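About Us

Welcome, and thank you for stopping by! Kocsis is a small robotics workshop and teaching studio. We have been opening our doors to curious people for as long as we've had doors to open, which in our case means since the December when Solange Conceição signed the lease on our first rooms and Torben Engelhardt turned up with a van full of tools and a coffee maker that we still use.

Back then the two of them had one idea between them, and it was a simple one. Robots learn a good deal from people's hands, so the people ought to be allowed in to see how it's done. Our first open day brought in 10 visitors, and that's if you include Solange's mother, who came twice. These days we welcome 3,000 guests a year (school groups, retirees, engineers on their day off, whole families with a stroller), and we're still a little surprised every time the bell rings.

If you come to an open day, you'll start with a short hello and a cup of something warm, and then we go straight into the practice room. We don't keep the work behind a rope. Our team goes on with its ordinary sessions, picking things up and putting them down again with the hand-held grippers, and you're welcome to stand close and ask whatever you like. Children usually ask the best questions – why two fingers and not five, for instance, which kept Torben talking straight through lunch.

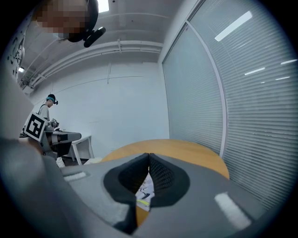 After that comes the part most people write to us about later, when you get to try a gripper yourself. It takes a minute or two to get used to, and folding a dish towel with one will give you a whole new respect for your own thumbs! We've seen grandparents beat their grandchildren at it, and we've seen a very serious banker ask for one more turn, and then one more after that.

The afternoon demonstration is called Brarodance, a name Solange came up with on a long train ride and has never fully explained. It's a half hour in which our robot arm, Edau, repeats some of the small household jobs that our people have been teaching it. Some days Edau is graceful and some days it drops the spoon, and we show you both.

We moved to the Grandau building when the old rooms got too tight, and we now have 4,000 square feet, an elevator, and parking in the back. School visits run in the mornings and open days start at 10. Groups of more than 5 should write ahead so we can have enough grippers charged and enough cookies out. We'd love to meet you.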